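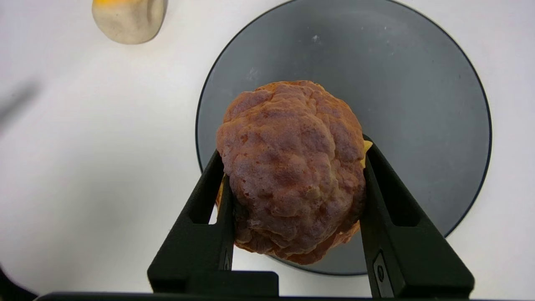
I have been chasing a decent cream puff since December, and I think I've finally got the hang of it! The kind I love is the craggy sort, the one with a crackled top that looks like dried mud in a creek bed and shatters all over your shirt when you bite in. Smooth ones are fine. Smooth ones are what you get at weddings. Give me the lumpy ones every time.

The crackle comes from a disc of cookie dough that sits on top of each blob of choux before it goes in the oven. Equal weights of soft butter, brown sugar and flour, squashed together with a fork, rolled thin between two sheets of baking paper and chucked in the freezer until it's stiff enough to cut. As the puff swells underneath, the disc splits and slides and goes its own way, so you never get two the same colour or shape. I could watch that through the oven door all afternoon (and have).

My first tray was a flop, I'll admit. Thirteen flat little biscuits with a hole in each. I'd been adding the eggs too quickly while the dough was still steaming, and I'd opened the door halfway through for a stickybeak. Now I beat the dough in the Bavholm mixer until the bowl is barely warm, then add the eggs a splash at a time and stop when it falls off the paddle in a slow, heavy V. Sometimes that means leaving half an egg behind.

One full batch makes 26 if I keep the blobs modest. I never do.

For the filling I've gone back to plain old custard – egg yolks, milk, cornflour, a scraped vanilla bean and more butter than I'm going to write down. I tried whipped cream and I tried a lemon curd version, and both were lovely, but a good yellow custard is my favourite and I'm not budging. Chill it properly, with cling wrap pressed right onto the surface, then whisk it again before it goes in the piping bag.

They go on my dark grey Zodholm plates, which make anything golden look twice as good. I bought four of them at the Montes outlet and wish I'd bought eight, as they've been discontinued and the replacement range is a sort of oatmeal.

Fill them on the day you want to eat them. Unfilled shells freeze beautifully and come back crisp after a few minutes in a hot oven, so I've got a bag of them stashed behind the peas. Next up I want to try a coffee custard, and maybe a pinch of cinnamon in the crackle dough. If you've done a coffee one that didn't go runny, please leave me your recipe in the comments!

We use cookies to remember your preferences. By continuing to read this blog you agree to their use. Accept

© Nastico Kitchen Notes | Contact | Back to top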